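In praise of the slow afternoon with a gripper

I have a soft spot for suppliers' comparison sheets. They arrive beautifully printed, with grip force in one column and closing time in another, and for years I chose grippers from them much as my mother chose curtains from a catalogue, and with the same sort of surprises when the thing came home.

So I'd like to put in a kind word for the bin. I mean an ordinary bin, a bit knocked about, with awkward things in it that don't match one another. Mererid Prydderch, who taught me most of what I know about picking, used to say that a gripper only starts telling you the truth once it has to reach something lying against a wall. She said it often, usually with her mouth full (we ate a lot of lunches beside machines), and I've come round to it entirely.

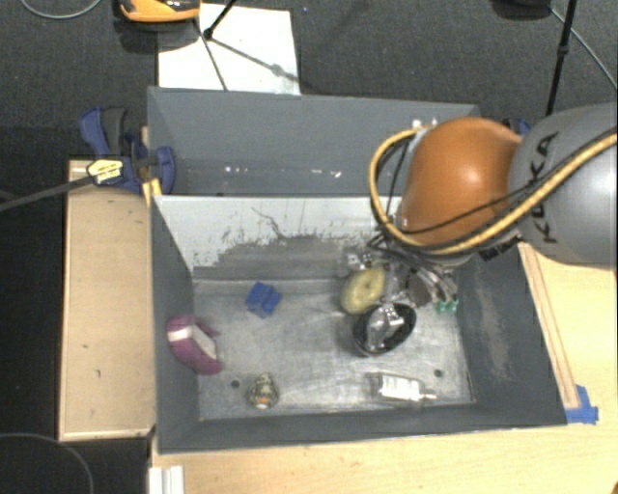 When we put the Flotmont fingers up against the Trolavance ones last November, we gave each of them 146 tries, and the sheet had the Trolavance well ahead. On force alone it was! But it was a bulky thing about the knuckles, and in the corners it lost 22 picks to the Flotmont's 7, which is a lot of trudging over to the cell to put things right. Chung-hung Ng, who is far more patient than I am, sat with the controller logs until teatime and found that 4 of those were really the camera's fault, a bit of glare taken for an edge. I was glad to know it, though it didn't change my mind.

Now, I do understand why people skip all this. A proper trial eats up days, the bench gets untidy, and someone upstairs wants a purchase order signed. The good people at Uravgate would happily sell you a simulation instead, and I've nothing against simulations; I use theirs most weeks. I just wouldn't buy fingers on the strength of one, any more than I'd buy walking boots without a turn round the shop. Ask for the loan of a pair, clear an afternoon, and fill the bin with the things you'd least like to pick up yourself.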